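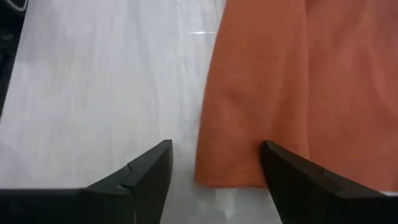 칼론스테드 직물관리 소식 / 천 다루기
2019년 5월 9일

적갈색 골직 천의 입고, 세탁, 접기, 보관에 대하여

이번 호에서는 뷰리스(Vuris) 계열의 주황빛 천을 다룬다. 색상표에는 테라코타로 올라가 있으나 현장에서는 벽돌색, 녹색(錆色), 적갈색 등으로 제각기 불려 왔고, 그 때문에 출고 요청서에서 다른 천과 섞이는 일이 있었다. 앞으로 요청서에는 품번 1532만 적는다. 색 이름은 비고란에 적어도 되지만 분류 기준으로 쓰지 않는다.

1. 천의 성질

뷰리스 1532는 가는 골이 한 방향으로 이어지는 평직 변형 조직이다. 골은 씨실 방향으로 놓인다. 손가락 끝으로 골을 가로질러 문지르면 미세한 걸림이 느껴지고, 골을 따라 문지르면 거의 느껴지지 않는다. 방향을 확인할 때 눈으로만 보면 조명에 따라 틀리기 쉬우므로 손으로 한 번 더 확인한다.

골이 있는 천은 같은 무게의 민무늬 평직에 비해 접힌 자리가 또렷하게 남는다. 골과 나란한 접힘은 골 사이로 자리를 잡아 비교적 곧게 유지되고, 골을 가로지르는 접힘은 처음에는 둥글게 뜨다가 시간이 지나면 눌린 자국이 된다. 이 차이가 아래의 접기 순서를 정하는 근거다.

신축은 거의 없다. 다만 바이어스 방향, 즉 올에 대해 비스듬한 방향으로 잡아당기면 늘어난다. 모서리 한 점만 잡고 들어 올리면 천 전체의 무게가 바이어스 방향으로 걸린다. 마른 상태에서는 내려놓은 뒤 대체로 돌아오지만, 젖은 상태에서는 모서리가 뾰족하게 늘어난 채로 마르는 경우가 있다. 젖은 천은 모서리가 아니라 변을 잡아 옮긴다.

2. 입고 검사

롤 상태로 들어온 것과 재단되어 들어온 것을 구분해 검사한다.

롤은 바깥쪽 첫 바퀴를 풀어 폭 양쪽 가장자리를 본다. 식서가 물결치듯 우는 롤은 감길 때 장력이 고르지 않았던 것으로 보고 따로 세워 둔다. 바깥쪽만 울고 안쪽은 평평한 경우도 있으니 반품 판정은 한 바퀴를 더 풀어 본 뒤에 한다. 풀어낸 부분은 다시 감지 말고 느슨하게 접어 롤 위에 얹는다. 손으로 다시 감으면 원래보다 장력이 약하거나 강해져 골이 휘는 원인이 된다.

재단품은 평평한 검사대에 펼친다. 검사대 상판은 밝은 색이 낫다. 짙은 상판에서는 올 빠짐이 그늘처럼 보여 놓치기 쉽고, 밝은 상판에서는 빠진 자리로 바탕색이 비쳐 바로 드러난다. 달리르게이트(Dalirgate) 창고의 검사대는 작년까지 짙은 회색이었고, 교체 이후 입고 단계에서 잡히는 올 빠짐이 늘었다. 불량이 늘어난 것이 아니라 발견 시점이 앞당겨진 것으로 해석하고 있다.

펼친 천은 손바닥으로 쓸어 평평하게 한다. 쓸어내는 방향은 중심에서 가장자리로, 골과 나란하게 한다. 골을 가로질러 세게 쓸면 올이 밀리고, 밀린 올은 측정값에 영향을 준다. 구김이 심하면 쓸어서 펴려 하지 말고 그대로 걸어 두었다가 나중에 잰다.

치수는 변에서 재지 않는다. 변은 봉제로 당겨져 있어 안쪽보다 짧게 나오는 일이 많다. 변에서 한 뼘 들어온 자리에 자를 놓고, 가로와 세로 각각 3곳을 잰다. 세 값의 차이가 봉제 여유분보다 크면 재단이 틀어진 것으로 기록한다. 평균만 적고 개별값을 버리는 기록이 아직 들어오는데, 평균은 틀어짐을 가린다. 개별값을 모두 적고 평균은 적지 않아도 된다.

색은 창가에서 확인한다. 실내등 아래에서 이 계열의 색은 실제보다 노랗게 보인다. 기준 견본과 나란히 놓되 골 방향을 반드시 맞춘다. 같은 천이라도 골을 직각으로 돌려 놓으면 한쪽이 어둡게 보인다. 지난 8월 접수된 색차 민원 중 상당수가 이 방향 차이였고 염색 로트는 동일했다.

3. 첫 세탁

적갈색과 주황 계열은 첫 세탁에서 물이 빠진다. 견뢰도 시험 성적이 양호한 로트라도 표면에 남은 미고착 염료는 있다. 첫 세탁은 단독으로 한다. 흰 천은 물론이고 회색이나 베이지와도 함께 돌리지 않는다.

물은 찬물, 세제는 중성을 쓴다. 표백 성분이 든 분말은 색을 고르게 빼는 것이 아니라 가루가 먼저 닿은 자리를 점으로 뺀다. 가루 세제를 꼭 써야 한다면 물에 완전히 녹인 뒤 천을 넣는다. 순서를 바꾸면 안 된다.

헹굼은 2회를 기본으로 한다. 마지막 헹굼물을 흰 용기에 받아 색을 본다. 붉은 기가 분명하면 한 번 더 헹군다. 옅은 기운만 남은 정도라면 더 헹구지 않는다. 이 단계에서 헹굼을 반복하면 물은 조금 더 맑아지지만 천 표면의 잔털이 일어나 골이 흐려진다. 식초를 넣으면 색이 고정된다는 질문이 자주 들어오는데, 이 천에 쓰인 염료에 대해서는 효과를 확인하지 못했다. 넣지 않는 쪽으로 안내한다.

탈수는 분당 1000회전을 넘기지 않는다. 그보다 높이면 통 안쪽에 붙은 면에 구멍 자국이 눌리고, 골이 있는 조직에서는 다림질로도 자국이 잘 지워지지 않는다. 탈수가 끝난 천을 통 안에 두지 않는다. 점심시간 동안 통에 둔 천과 바로 꺼낸 천을 나란히 말려 보면 구김의 깊이가 다르다.

4. 건조와 다림질

널 때는 골이 가로로 놓이게 한다. 골이 세로로 놓이면 물이 골을 타고 아래로 모여 아랫변만 늦게 마르고, 마른 뒤 아랫변을 따라 짙은 띠가 남을 수 있다. 봉에 걸 때는 봉과 천 사이에 흰 면포를 한 겹 둔다. 금속 봉의 미세한 녹은 이 색에서 잘 보이지 않다가 다음 세탁 때 다른 천으로 옮는다.

직사광선은 피한다. 주황 계열은 빛에 의한 퇴색이 균일하지 않아 노란 쪽 성분과 붉은 쪽 성분이 다른 속도로 약해진다. 결과적으로 옅어지는 데 그치지 않고 색상이 돌아간다. 그늘에서 바람으로 말리고, 바람이 없는 날은 간격을 넓힌다.

다림질은 약간 덜 말랐을 때 뒷면에서 한다. 앞면에서 누르면 골의 꼭대기가 눌려 번들거린다. 한 번 생긴 번들거림은 증기를 쐬면 줄어들지만 없어지지는 않는다. 다리미는 골과 나란히 움직이고, 방향을 바꿀 때는 들었다가 다시 놓는다. 밀면서 방향을 바꾸면 그 지점에 부채꼴 주름이 생긴다.

봉제선은 마지막에 한다. 봉제선부터 다리면 겹친 부분의 두께가 앞면에 찍힌다. 모서리는 누르지 말고 증기만 쐰 뒤 손바닥으로 눌러 식힌다.

5. 작업대에서의 접기

작업대는 먼저 마른 천으로 닦는다. 적갈색 천에서는 흰 보풀과 종이 가루가 가장 눈에 띈다. 테이프형 보풀 제거기는 골 방향으로만 굴린다.

접기 순서는 다음과 같다.

천을 앞면이 아래로 가게 펼치고 골이 작업자와 평행하게 놓이도록 돌린다.
먼 쪽 변을 양손으로 잡아 가까운 쪽 변에 맞춘다. 이때의 접힘은 골과 나란하다.
변과 변이 맞는지 모서리가 아니라 변의 중간에서 먼저 본다. 중간이 맞고 모서리가 어긋나면 재단 문제이고, 모서리가 맞고 중간이 뜨면 펼침 문제다.
접힌 선을 손날로 한 번만 쓸어 준다. 여러 번 쓸지 않는다.
필요하면 같은 방향으로 한 번 더 접는다.
골을 가로지르는 접기는 마지막에 하고, 접힌 선을 누르지 않는다.

가로지르는 접기에는 안쪽에 둥글게 만 중성지를 넣는다. 중성지가 없으면 같은 계열의 자투리 천을 말아 넣어도 된다. 신문지나 색 있는 포장지는 쓰지 않는다.

접는 도중 윗장이 밀리는 문제는 대부분 작업대 표면과 관련이 있다. 지나치게 매끄러운 상판에서는 아랫장이 통째로 움직이고, 거친 상판에서는 아랫장은 고정되지만 잔털이 일어난다. 아루다(Arruda) 작업장에서 얇은 면 깔개를 한 장 덮어 비교한 결과, 매끄러운 상판에 깔개를 덮은 조합이 가장 다루기 쉬웠다. 깔개 자체가 밀리지 않도록 상판 모서리에서 고정해야 한다. 고정하지 않은 깔개는 없는 것보다 나쁘다.

변을 집을 때는 한 겹인지 확인한다. 가장자리가 상판에 납작하게 붙어 있으면 손톱으로 긁어 올리게 되는데, 이 동작이 올 뜯김의 흔한 원인이다. 가장자리에서 조금 안쪽을 손가락 끝으로 가볍게 눌러 중심 쪽으로 밀면 변이 살짝 뜬다. 뜬 부분을 집는다. 여러 겹으로 접힌 뒤에는 같은 방법으로 맨 윗장만 뜨는지 살핀다.

접은 뒤의 기준은 크기가 아니라 두께다. 선반 칸의 높이가 정해져 있으므로 두께가 고르지 않은 묶음은 한쪽으로 기울고, 기운 묶음은 아래쪽 천에 비스듬한 눌림을 남긴다. 두꺼운 쪽, 즉 접힘이 모인 쪽을 한 장씩 번갈아 놓으면 묶음이 평평해진다.

6. 보관

선반 보관은 높이 쌓지 않는다. 칸의 절반을 넘기면 맨 아래 천의 접힌 자국이 다음 다림질에서 빠지지 않는다. 장기 보관분은 롤이 낫다. 심은 산성지가 아닌 것으로 하고, 앞면이 바깥으로 오게 감는다. 앞면을 안쪽으로 감으면 골이 서로 맞물려 잔주름이 생긴다.

접어 둔 것은 계절마다 꺼내 접힌 위치를 옮겨 다시 접는다. 같은 선에서 계속 접힌 천은 그 선에서 먼저 색이 빠지고 나중에 올이 끊어진다. 식탁보로 쓰던 것을 회수해 보면 얼룩보다 접힌 선의 마모가 폐기 사유인 경우가 적지 않다.

비닐 포장은 운송 중에만 쓴다. 도착하면 벗긴다. 비닐 안에 맺힌 습기는 골 사이에 머물고 냄새로 먼저 나타난다. 먼지가 걱정되면 세탁한 면 자루를 쓴다. 방충제는 천에 직접 닿지 않게 하고, 종류가 다른 것을 한 칸에 섞지 않는다.

표찰은 핀으로 꽂지 않는다. 골직에서 핀 구멍은 골을 따라 옆으로 벌어진다. 면 끈에 표찰을 매어 묶음 바깥에 두르되 끈은 느슨하게 맨다. 표찰에는 품번, 입고 로트, 마지막으로 다시 접은 달을 적는다. 유성펜은 번짐이 있어 연필로 적는다.

7. 얼룩 처리

기름 얼룩은 이 색에서 짙은 점으로 보이고, 마르면 윤곽이 흐려져 젖은 자국과 구분이 어렵다. 판별은 흰 종이를 대고 손바닥으로 눌러 본다. 종이가 반투명해지면 기름이다. 중성 세제를 묽게 풀어 뒷면에서 두드리고, 앞면에는 흡수용 흰 천을 받친다.

물 얼룩은 가장자리에 테가 생긴다. 테만 지우려고 하면 테가 바깥으로 이동한다. 해당 폭 전체를 분무기로 고르게 적신 뒤 함께 말린다.

촛농은 굳힌 뒤 떼어 낸다. 골 사이에 남은 것은 흰 종이를 위아래로 대고 낮은 온도로 눌러 옮긴다. 종이는 매번 새 면을 쓴다. 칼끝이나 바늘로 골을 파내는 방법은 금한다.

문지르는 동작은 어느 얼룩에도 쓰지 않는다. 문지른 자리는 얼룩이 빠진 뒤에도 옅은 원으로 남고, 그 원은 수선 대상이 아니라 교체 대상이 된다.

8. 요청서 양식 변경

요청서에 골 방향 기입란이 추가되었다. 긴 변과 나란하면 '장', 짧은 변과 나란하면 '단'으로 적는다. 정사각 재단은 적지 않는다. 같은 탁자 여러 개를 이어 덮는 경우에는 한 건으로 묶어 요청해야 로트와 방향이 함께 맞춰진다. 나누어 접수된 건은 출고 단계에서 합치지 않는다.

기존 양식은 남은 분량까지 사용할 수 있다. 기존 양식을 쓸 때는 비고란에 방향을 적는다. 방향이 비어 있는 요청은 '장'으로 처리한다.

수선 접수는 세탁이 끝난 천만 받는다. 올 빠짐 위치는 흰 무명실로 느슨하게 한 땀 표시하고, 초크나 스티커는 쓰지 않는다. 접수대는 달리르게이트 창고 쪽 출입구로 옮겼으며, 롤 상태의 반품은 종전대로 아루다 작업장에서 받는다.

다음 호에는 같은 조직의 회색 로트에서 관찰된 폭 방향 수축 기록을 싣는다.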